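31 January 2018, bench 2, Kerninen packing cell

Box and roll task again. Started late, Jarlath had the cell until 10. Left arm on the wire handle, right arm standing by on the other side. Want the hold steady before we touch speed.

Talked to Lertchai at shift change. His people at Jarkholm do 480 packs a shift by hand, two on the line, one on checks. Once the cell goes over in August the two become one, plus somebody who clears faults. He wants to know who trains that person and whether the pay grade moves. I don't know. Told him I'd ask Mamani, they wrote the staffing part.

Also he says the fault screen is useless with gloves on. Fair. Bigger buttons, 5 max per page. Wrists are the main complaint on the hand line so noone is sorry to lose the lifting. They do mind loosing the chat across the table.
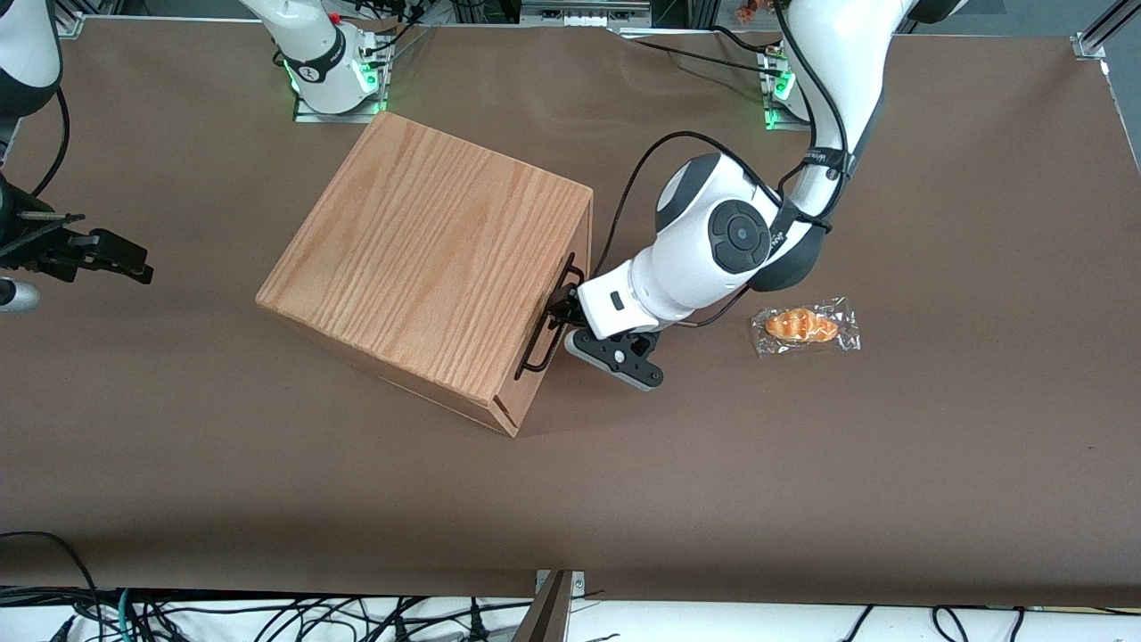
Left gripper on box handle, wrapped roll beside it.

To do: grip force down a notch, retape cable on left wrist, 35 more runs, ring Nondico re spare finger pads.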